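The woman who designs the sorting trays and baskets at Drerari has worked with wicker for many years, and she speaks about it slowly, with long pauses. We talked in the morning in Illport, over tea. She began by telling me that most people buy a basket first and decide later what will go in it. "This is the wrong order," she said. "Two baskets on one table, and already you must choose. It helps if you choose before."

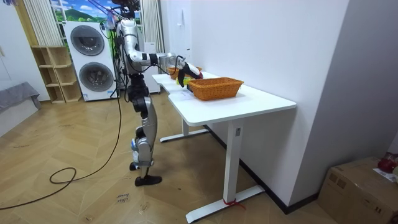
How should a family begin, if everything in the kitchen is mixed together?

"With two groups only," she said. "Fruits, and the things which are not fruits. When this works for a month, you can think of a third group."

She prefers a plain white table for sorting, and she likes to write the labels by hand. Printed labels look nice, she told me, but people are afraid to change them – and a label should be easy to change. 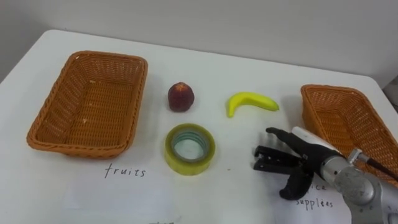

She learned this at Bednarek, the shop where she had her first job. There she had to keep 86 baskets in order, and each one had a small paper in front of it. In the first winter she rewrote more than 56 of the papers. "I was not ashamed of it," she said. "The customers moved things, so I moved the words."

I asked her about tape, which every household seems to keep in the wrong place. She laughed and said that her own roll was once in the bread box for five weeks.
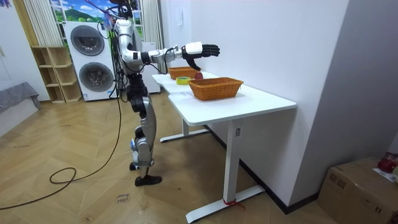 Illport, November

Later in the same conversation we came back to the material. She likes wicker because it is light and lets the air pass, but she does not recommend it for berries. For these she uses a bowl. She also empties her fruit basket completely before she fills it again, and shakes it over the sink. Her next baskets will be lower, she said, with a rim that is comfortable for small hands.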